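Home | Accounts | Funds | Rates and Fees | Help Center | Contact

Grorkmont Bond Fund: Frequently Asked Questions

Last reviewed 12/04/2024

The answers on this page apply to individual and joint accounts holding shares of the Grorkmont Bond Fund. Participants in an employer plan should consult their plan documents first, as some terms differ.

What does the fund invest in?

The fund holds investment-grade corporate and government bonds with remaining terms of 2 to 9 years. It does not hold shares of stock, commodities or foreign currency. Cash is kept on hand to meet withdrawals and is not counted toward the bond portion of the portfolio.

Why did the value of my shares fall when interest rates went up?

Bond prices and interest rates generally move in opposite directions. When new bonds are issued at higher rates, older bonds paying less become less attractive to buyers, and their market price drops. The share price reflects the market price of every bond in the portfolio at the end of each business day. A bond held to its final date is still expected to repay its face value, provided the issuer does not default.

Can I lose money in this fund?

Yes. Shares are not bank deposits and are not insured or guaranteed. Shareholders who may need their money on short notice should consider whether a fund of this type suits them.

When is interest paid?

Interest collected by the fund is distributed monthly, on the last business day. Shareholders may receive distributions in cash or have them reinvested in additional shares. A change to this election takes effect with the next distribution, if the form is received at least nine business days beforehand.

How do I buy or sell shares?

Orders may be placed online, by mail or through the Winargate service desk. Orders received before the close of trading are filled at that day's price -- later orders are filled at the price for the following business day. Proceeds from a sale are normally sent within two business days.

Is there a fee for early withdrawal?

A short-term trading fee applies to shares held for less than 20 days. Shares acquired through reinvested distributions are exempt. The fee is paid into the fund itself and is not kept by Grorkmont.

Does the fund buy bonds issued by industrial companies?

It may. Manufacturers, equipment suppliers and logistics firms borrow regularly in the bond market to pay for plants and machinery, and their bonds are eligible on the same terms as any other. Each issuer is reviewed for debt level, cash flow and repayment history before a purchase is made.
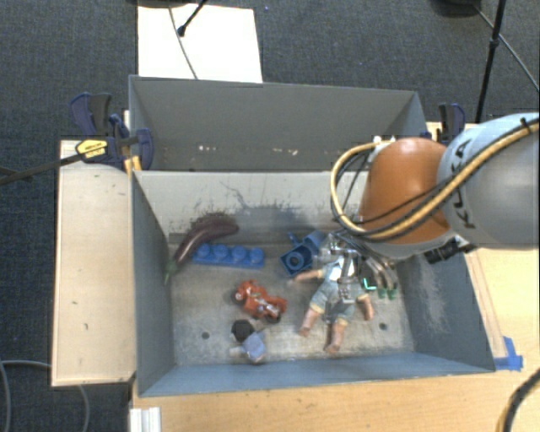

What happens if a bond is downgraded?

The fund is not required to sell a bond solely on account of a downgrade. The portfolio managers review the position and may hold it, reduce it or sell it -- whichever they judge to be in the interest of shareholders. Downgraded holdings are listed separately in the shareholder report published each May.

How does this fund differ from the Lowther Short-Term Fund?

The Lowther Short-Term Fund holds bonds much closer to repayment. Its share price usually moves less, and its income is usually lower. Shares may be exchanged between the two funds without a sales charge, but an exchange is treated as a sale for tax purposes.

Where can I find my tax forms?

Forms are posted under Documents in your online account. Paper copies are mailed to shareholders who have not chosen electronic delivery.

9 shares | 2 comments

Related topics
Understanding Bond Ratings
Lowther Short-Term Fund: Questions and Answers
Moving an Account from Hutetti to Winargate
How Distributions Are Taxed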